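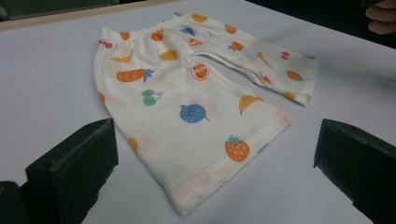

Children's pants with a fruit print.

2019-05-14

GRELTSTEAD ADDS BOND FUND FOR SMALL INVESTORS

Greltstead Asset Management today opened the Dumach Short-Term Bond Fund to individual investors. The fund holds investment-grade corporate and government bonds, most of which mature in under 3 years. It had been open only to pension clients until now.

The minimum first purchase is $655. Later purchases can be made in any amount through the Plostus online account service, and shareholders may set up monthly transfers from a bank account.
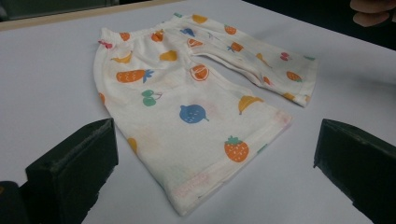 Photo: Greltstead

The fund held 77 bonds at its last report, with net assets of $493 million. Its portfolio is managed by Ferreira Fixed Income, a Greltstead unit that has run the pension share class since January. Income is paid monthly and can be reinvested at no charge.

There is no sales load on the new share class.

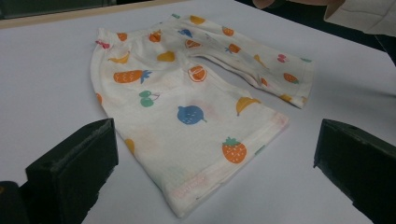 Investors who already own other Greltstead funds can exchange into Dumach by phone or online. Exchanges may be taxable. Bond prices can fall when interest rates rise, and investors may lose money. Read the prospectus before investing.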